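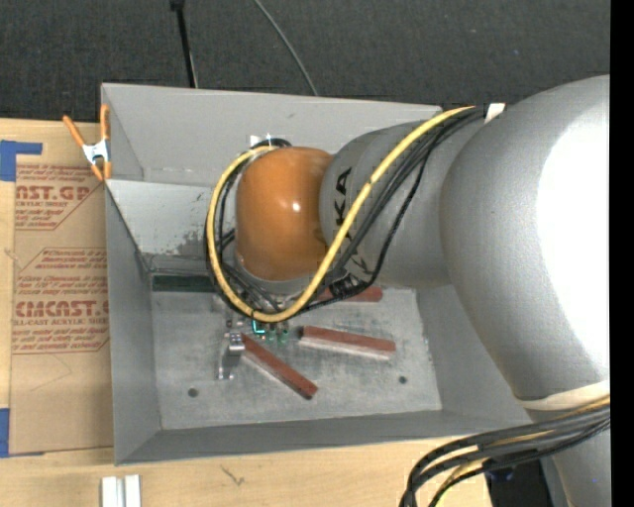
Tema 6. Automatización en el puesto de trabajo: qué cambia para quien ya estaba allí

Apuntes de clase. Asignatura: Organización del trabajo y tecnología. Profesor: Edin Babić

Lecturas previas: el dossier del caso Skovico (repartido en marzo) y el capítulo sobre cualificación del manual. Quien no haya leído el dossier seguirá mal la segunda mitad.

6.1. De qué hablamos cuando hablamos de "la tarea"

Los folletos comerciales describen la automatización como sustitución de una tarea: antes la hacía una persona, ahora la hace un brazo. El problema está en la palabra tarea. Coger un bloque del fondo de un contenedor metálico cabe en una línea de la ficha de puesto. En la planta, esa línea incluye mirar si la pieza está torcida, apartar la que estorba, notar que una pesa menos de lo debido y avisar al compañero de que el lote viene mal. La ficha no recoge nada de eso y, por tanto, el presupuesto del proyecto tampoco.

La recogida de piezas sueltas en contenedor es un buen caso de estudio por su aparente sencillez. Tres bloques rojizos en un cajón gris, cada uno con su orientación, uno de ellos medio tapado por el propio brazo y sus conectores: para una mano es trivial. Para una pinza, cada ángulo es una decisión, y las paredes altas del cajón limitan por dónde se puede entrar.

Fíjense también en los cables. Un haz amarillo y negro que rodea la muñeca del robot, con bucles a ambos lados, es trabajo de alguien. Se sujeta, se revisa y se vuelve a sujetar. Cuando se calcula el ahorro de mano de obra, ese trabajo suele ir a otra partida, o a ninguna.

6.2. El caso Skovico

Skovico prepara piezas para terceros en su nave de Urport. La dirección encargó a la integradora Penner una célula de recogida y alimentación, gobernada con un programa llamado Zinda. La memoria del proyecto prometía tres cosas: menos esfuerzo físico, ritmo constante y "reubicación en funciones de mayor valor". Conviene subrayar la última expresión y preguntar, cada vez que aparezca, valor para quién.

Datos del dossier:
– Plantilla de la sección antes de la célula: 79 personas.
– Objetivo firmado: 1.000 piezas por turno.
– Media real durante el primer trimestre: alrededor de 400.
– Paradas registradas en ese periodo: 1.277.

La empresa presentó el primer trimestre como fase de aprendizaje. Puede ser. Pero el registro de paradas dice poco de quién aprendía. Cada parada exigía que un operario se acercase, comprobase la posición de las piezas, las recolocase si hacía falta y rearmase el sistema. A ese trabajo se le llamó "asistencia" y no se le asignó tiempo propio. Lo hacían las mismas personas que atendían la línea contigua.

6.3. Tres cambios que el organigrama no muestra

a) El esfuerzo se desplaza. Los operarios dejaron de inclinarse sobre el contenedor cientos de veces por turno, y eso es una mejora real que no voy a discutir. A cambio, pasaron a interrumpir otra labor a intervalos imprevisibles. Las entrevistas del dossier hablan menos de dolor de espalda y más de no terminar nunca lo empezado. El informe de prevención mide lo primero y no tiene casilla para lo segundo.

b) El criterio cambia de sitio. Antes, la persona que cogía la pieza decidía si era buena. Con la célula, el umbral se fija en Zinda, y quien lo modifica es un técnico de Penner que acude cuando se le llama. Una operaria con larga experiencia cuenta que sabía desde primera hora que un lote daría problemas, pero que no tenía dónde anotarlo. La pantalla le permitía confirmar o cancelar.

c) Las "funciones de mayor valor" tardan en llegar. De la formación prevista se impartió la mitad. La parte suprimida era la de programación, es decir, la única que habría permitido a la plantilla tocar algo.

6.4. Objeciones razonables

En clase suele aparecer el argumento de que un trimestre es poco. De acuerdo: las células mejoran, los fallos repetidos se corrigen y es posible que Skovico alcance su cifra. Mi reserva es otra. Aunque la alcance, el dossier no permite saber cuánto trabajo humano la sostiene, porque se dejó de contar el día del arranque. Una comparación entre un antes con horas medidas y un después sin medir no compara gran cosa.

También se dice que la alternativa era cerrar la sección. Es una afirmación de la dirección, y en la documentación no hay ningún estudio que la respalde. Trátenla como lo que es – una posición negociadora – hasta que alguien enseñe los números.

6.5. Para el seminario

Traigan por escrito, en una página como máximo:

Una lista de las operaciones que rodean a la recogida de piezas y que no figuran en la ficha del puesto (preparar el contenedor, fijarlo, revisar el cableado, atender paradas y las que se les ocurran). Indiquen quién las hacía antes y quién las hace después, según el dossier.

Una propuesta de indicador que recoja las interrupciones. Se valorará que pueda llevarse en planta sin añadir otra hoja que rellenar a los mismos de siempre.

Un párrafo sobre la cláusula de formación del contrato con Penner: qué obliga, a quién y qué pasa si no se cumple.

El seminario empieza a las 9:30. La entrega es en papel, al entrar.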